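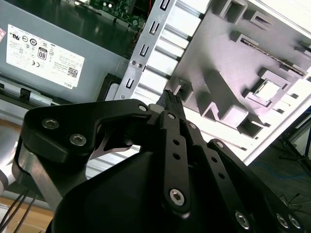 Caltamby Public Library District
Board of Trustees — Regular Meeting
Minutes, Oct 25, 2023

Present: Fernanda Cardoso (President), Aníbal Rebelo, Matilde Macedo, Esko Rantala
Absent with notice: Nuno Gouveia
Recorded by: Matilde Macedo

1. Call to order
The President called the meeting to order at 6:30 p.m. A quorum was present. The agenda was approved as circulated.

2. Minutes of the previous meeting
Mr. Rebelo noted that the rental fee for the Bavmont reading room had been recorded incorrectly and should read $40 per evening. The minutes were approved as corrected.

3. Branch hours
The Board reviewed the proposal to open the Bavmont branch until 8 p.m. two evenings per week. Mr. Rantala reported 424 signatures on the petition in favor. Ms. Macedo asked whether the present staff could cover the added hours without overtime. The Director's written report states that one part-time position would be needed. Discussion followed on whether to begin with a trial period.
Motion (Rantala, second Macedo): to extend hours on a trial basis for 15 weeks, beginning in November. Carried, with Mr. Rebelo abstaining.

4. Public computers
The desktop computers at the main branch remain on the replacement schedule adopted with the current budget. Mr. Rebelo asked that patrons be given notice of any day on which the computer area will be closed — the last closing was posted only that morning. The Director will be asked to post notices at both branches and on the website.

5. Roof and drainage
One bid has been received for the gutter work on the north side. The Board declined to act on a single bid. Mr. Rantala will contact two more contractors.

6. Public comment
A resident of Esis Road asked that the book drop be emptied on holidays. Referred to the Director.

7. Next meeting
The November meeting will be held at the Bavmont branch. Trustees are asked to submit agenda items in writing to the President.

The meeting adjourned at 7:50 p.m.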